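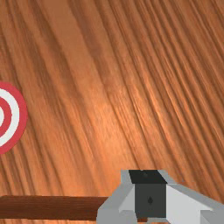
Gripper's view in the sim, stick in the jaws, bullseye off to the left.

dowelgirl
Posted in: Shop floor talk

So that's what my working day looks like now! I've been on the packing and kitting line at Clisico in Harstead for 15 years, mostly putting dowels and spindles in trays, and since June I've spent half of each shift at a desk trying out moves for the new arm before it gets let loose on the real bench. Anyone else been shifted off the line like this? I can't decide if I've been promoted or parked.

gaffertape_len
Parked, I'd say. Did they put your money up?

dowelgirl
A bit, after I asked. Twice.

millhand62
We had this at my old place. Two of us "trained up" on the software, and when the arms were running they wanted one person to look after the lot. I'd get it in writing what your job is once the setup's finished. I don't want to be gloomy but I've seen it.

Rozália Kun
I do the same work at Rácz, only with bottle caps, and I've got to disagree with millhand62 a bit. My wrists were shot from the line and I was off sick every winter. I sleep now! The thing I do miss is the chat. On the line you talk all day, at the desk it's me and the fan in the computer.

dowelgirl
Oh the chat, yes. I take my breaks with the line still but they've got their own jokes now and I'm a step behind.

As for what I do, it's a bare table with a target on it and you work out the path the hand takes to get there, over and over. 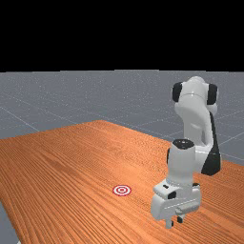

I got to 283 tries last week and my supervisor was chuffed, but what pleased me was that I'd changed the approach to how we do it by hand — come in low from the side and don't fuss. The lad from Rerovix who set it all up had never packed a tray in his life, so he wouldn't know that. I felt quite clever on the bus home.

gaffertape_len
And did they pay you extra for telling them? That's your know-how they've got in the machine now, and it doesn't leave when you do.

dowelgirl
No, and I hadn't thought of it like that. Cheers Len, that's my tea ruined.

Rozália Kun
He's got a point though. We asked for our names on the method sheets and a say in the speeds. We got the names. Still arguing over the speeds.

millhand62
Speeds is the one that matters. Whoever's left on the bench has to keep up with that arm all shift.

dowelgirl
Right, I'm going to ask about speeds and the writing thing before the next rota goes up. Will report back. Does anyone have a copy of a job description from a place that's done this already? Even a rough one would help.

Rozália Kun
I've got ours, sending you a message now.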